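Shared Workshop, Upstairs: Gripper Build Group
Minutes of the meeting of 9 November 2020

Chair: Lertchai Luangrath
Minutes: Apinya Sriwong (again)

1. Last minutes
Approved. Lertchai asked for the word "tantrum" to be taken out of item 4. It stays in.

2. Hand-held grippers
The fingers close evenly now and the pads have stopped peeling. Lertchai would like everyone to know that he said in July it was the glue. Apinya would like everyone to know that he also said in July it was the screws, the plastic and the humidity.

Marker cubes: if a marker gets scuffed, print a new one. Coloring it back in with a felt pen is over as a repair method. Spare sheets are in the drawer marked Hominer, which has never held anything to do with Hominer.

3. Insole job
The task stays as agreed: one gripper steadies the plastic, the other gets the insole out and sets it down flat. Clear plastic is a miserable thing to pick up, even with fingers you were born with. Target is 1,000 recorded tries before we let the arm have a go by itself. Lertchai proposed 2,000. There was a silence, and the target is 1,000.

Long discussion of whether a try counts if the insole ends up on the floor. It counts, but it gets logged as a miss. Logging it as "creative" is no longer allowed.

4. Parts and money
The order from Ultitz came with 49 of the small bearings. We paid for 10. Lertchai wrote to them and was told to keep the rest, so we are now rich in exactly one size of bearing, and it is the wrong size for the wrist joint. Apinya will try Harkura for the right one.

5. Floor and cables
Power strips live under tables or against the wall. Anything that crosses a walkway gets taped down by whoever ran it. This was also agreed last time, with feeling.

6. Work on the insole task 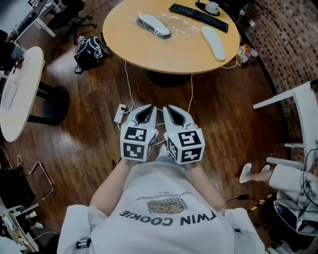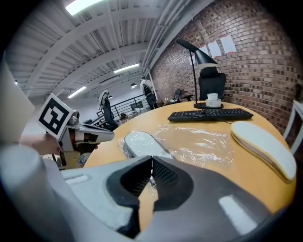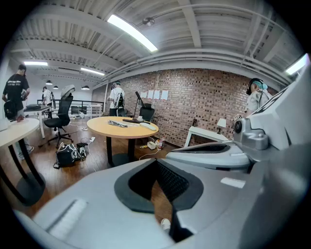
The keyboard stays on the round table for now. Moving it was put to a vote and tied, and the chair declined to use his casting vote on a keyboard. Cups were raised under the same item and put off.

7. Any other business
The label maker is missing. It was labeled.
Srisuk, our name for the next version, was accepted with no enthusiasm and no other suggestions.

Actions
Apinya: wrist bearings, new marker sheets.
Lertchai: cable tape, log sheet with the "creative" column removed.
Everyone: look for the label maker.

Next meeting when the bearings arrive.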